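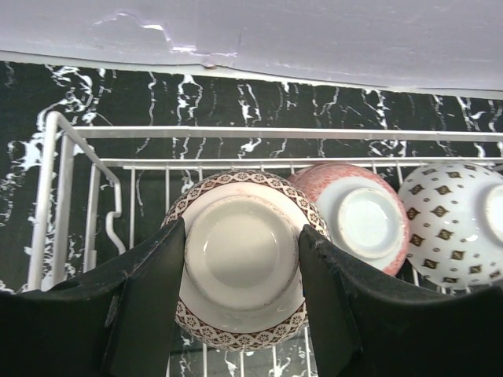

Do I need a written rule for how hard a gripper can squeeze dishes?

Posted 2023-10-25 by rackandrinse
Category: Home & Small Workspace Robots > Safety and Good Practice
4 min read

Hi all, first real post after lurking for a good while. I look after one arm with a two-finger gripper in a shared teaching kitchen, and its whole job is dishes: pick a bowl out of the rack, put it on the shelf, go back for the next one. The bowls are a mixed bunch (people donate them) and they sit upside down in an ordinary wire rack. The fingers come down on either side and close on the outside wall.

My problem is paperwork, or the lack of it. We're a Granum site, and the Granum handbook has a nice long chapter on keeping people out of the arm's reach and then one line about the objects, which says to use "suitable force." Suitable to what? We've chipped 7 bowls since September. Nobody got cut, but one of the chips ended up on the shelf with the clean dishes and that bothered me a lot more than the bowl did.

So I've been told to write house rules, one page, to be taped up by the rack. I've got these so far:

- nobody reaches into the rack while the arm is live
- chipped or cracked dishes don't go in the rack
- start each shift with one slow pick

Is that enough? Should there be a force number on the page? And does it matter that the bowls are all different, or am I overthinking it? The person before me used a single setting for everything and I never found out where it came from.

Oh, and I'd love to know if people treat a patterned bowl differently from a plain one. Somebody here swears the decorated ones slip more.

tidewrack_pam

I went through this same thing at Pralard, where I wrote the dish handling sheet for our back kitchen, and I've rewritten it more times than I'd like to admit. Yes, put a number on the page! But put it next to the kind of dish it belongs to. One number for everything is how you end up squeezing a thin rice bowl like it's a mixing bowl.

What worked for us was sorting the dishes into groups by wall thickness and shape, and letting nothing into the rack that isn't in a group. A new donation gets tried on its own first. Start with the lowest force your gripper can hold, lift it barely clear of the rack over a folded towel, and go up in small steps until it stops sliding. Then add a little margin and write that down with the date and your initials. We did 17 bowls in one afternoon that way, and it was boring, and I'd do it again tomorrow.

A few things I'd add to your page:

Say where the fingers go. Ours says "both fingers on the wall, level with each other, never on the foot ring." With the bowl upside down it's awfully tempting to grab that ring because it sticks up and looks like a handle. On our bowls that's where the chips came from.

Say how the rack gets loaded. One bowl per slot, and leave room for a finger on each side. If the next bowl is leaning in, the finger nudges it on the way down, and you get a chip on a bowl you weren't even picking up. I'd bet some of yours happened like that. People load by eye and they always squeeze in one more, so we put tape on the top rail to mark the slots that stay empty.

Check the rack hasn't shifted. Wire racks creep along a counter when people bump them. We mark the feet.

Wipe the fingers and look at them. Scuffs are normal, but a burr or a bit of grit stuck to the inside face will scratch a glaze. We check every 8 shifts and any time a dish breaks.

On the broken pieces: please make that a rule of its own. Ours is stop the arm, power off, clear the whole rack, wash everything that was in it, and find the missing piece before restarting. If we can't find it, everything on the shelf gets washed again too. People grumble. They can grumble.

As for patterns, a pattern under the glaze shouldn't change much. If the decoration is raised, or painted on top so you can feel it with a fingernail, then sure, it's a different surface and I'd test it separately. The much bigger difference is a wet bowl against a dry one. Test them wet if you pick them wet.

kokora_fan

just buy plastic bowls lol. we did and now the arm can drop them all day. also your rule one should say powered off, "live" means different things to different people

halfwaytoSuwannarat

Coming at this from the less fun side, I do the inspections for a group of small kitchens and workshops. Pam's sheet sounds great and I'd happily sign it. Couple of things though.

Your one page isn't a risk assessment, and it doesn't replace one. Write the assessment first (who can get near the arm, what can pinch, what can break, what happens in a power cut) and then pull the page out of it. Whatever safety standard your arm and gripper were installed under, the documents should be on site, so ask Granum for copies if you haven't got them. The handbook chapter about people is where I'd start, and I wouldn't trim any of it to make room for dishes.

Power cut deserves its own line, by the way. Some grippers hold when they lose power and some let go. Find out which yours is, and write it on the page in plain words.

And keep a log! Date, which bowl, what force, which slot, what broke. You've got a count of chips but you didn't mention where on the bowl they were, and that would tell you plenty. I visited one place with almost 7 months of breakages in a notebook, and the same end slot came up over and over. They'd bent a wire and every bowl in that slot sat crooked.

I don't agree with the plastic suggestion as a fix, but kokora_fan is right about the wording. "Powered off and stopped moving" is what I'd write. Put the name of the switch in there too, and a photo of it if there's space on the page.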